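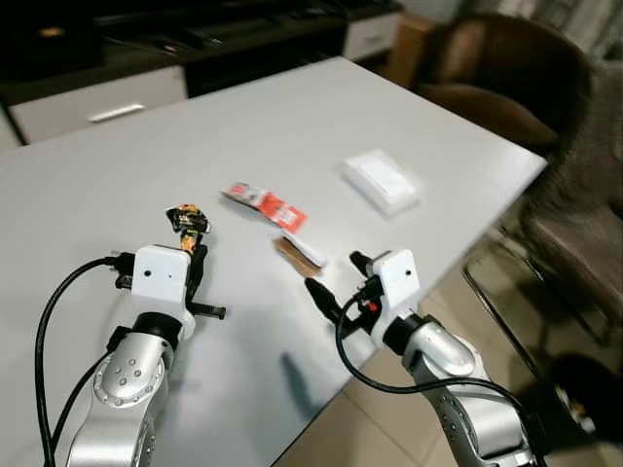

At the white table, March 27, 2025

I have been meaning to write about train food ever since we got back from Merkside last August, and every time I sat down to do it I ended up looking at timetables instead, which tells you most of what you need to know about me. But Oi-ling asked me again at the weekend what she should pack for her trip (she is doing the whole line, end to end, 837 miles, and I am so jealous I can hardly type), and after I'd sent her a fourth long message I figured I might as well put it all in one place.

So, some background first. I grew up in a family that drove everywhere. Food on the road meant whatever was by the register at the gas station, and my mother handed it out over her shoulder without turning around. It was a perfectly good system for a car. My first really long train ride I did the same thing, bought a bag of stuff at the station in five minutes, and by dinnertime I had eaten all of it and felt awful, with a night and a good part of a morning still to go. The man across the aisle had a cloth on his knees and was peeling a boiled egg. I have never envied anybody so much in my life.

That was the start of it. I now have a bag that is only for trains, an old blue canvas thing with a flat bottom, and it hangs on the back of the pantry door all year like a promise.

What goes in it has changed over time. Boiled eggs, yes, always, in honor of the man across the aisle, though please eat them early and be kind to your neighbors about it. A small jar of salt. Bread that can take a beating, so a dense seeded loaf or flatbread, never anything soft, which will be a pancake before you're out of the suburbs. Hard cheese. Cucumbers, the little ones, left whole. My friend Gaurav swears by lemon rice packed tight in a steel tin, and I have to say I laughed at him until I tried it somewhere past Brastau at nine at night with the lights turned down in the car, and now I make it too, a bit heavier on the peanuts than he would like. Apples travel well. Pears do not, and I've stopped arguing with them.

The best meal I ever had on a train wasn't mine at all. We were stuck outside Ikton for a couple of hours, no announcement, just fields, and a woman named Szu-yu Lu in the next seats opened up a box of scallion pancakes her uncle had made and started passing them down the car. People came out with all kinds of things after that. Somebody had pickled carrots! Somebody had half a birthday cake! By the time we rolled into the station there (it dates from 1861, and it has the most beautiful old clock over the ticket hall, do look up if you change trains) I knew the names of everybody in our end of the car and had eaten enough for two days. Szu-yu and I still write to each other. She sent me the recipe and mine come out tough every time.

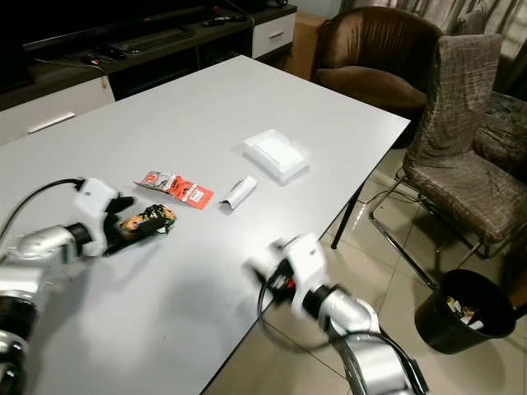
Snacks are where I have the least discipline and so where I have made the most rules. A train has a way of making you hungry when you are really only bored, and the window doesn't help once it gets dark. My rule now is one loud, bright, salty thing per person per day, the kind in a wrapper with green and yellow and orange all over it, and when it ends up crumpled flat on the table like the one above, that's it until tomorrow. Everything else in the snack line gets moved into cloth bags at home. I do this partly for the noise, which at two in the morning is unbelievable, and partly for the trash, which you will be sharing your foot room with. Bring a spare bag for the trash anyway. Bring two.

Drinks I keep simple. A big bottle of water, a thermos of tea made too strong, and then I get hot water from the attendant and stretch it out all day. The coffee from the cart is fine. I will not hear a word against the coffee from the cart, I have had some of my happiest mornings with that coffee.

A few odds and ends for Oi-ling, who I know is reading. Take a real fork. Take a dish towel, a big one, it does for a napkin and a tablecloth and once, for me, a curtain. The Cheung bakery across from the station at Brastau opens early and their sesame rolls are still warm if you get there when the door opens, but you need to walk fast, the stop is short and I have seen a grown man run down that platform in his socks with a paper bag in his teeth. Don't pack anything that needs a sharp knife. Do pack one more thing than you think you'll eat, and offer it to somebody.

I'm going to try Gaurav's tomato chutney next, the cooked-down one that supposedly keeps for days. He sent the amounts on the back of a receipt and I can't read half of it, so if anyone has a version they trust, leave it in the comments. And Oi-ling, sit on the left side going out, you get the river.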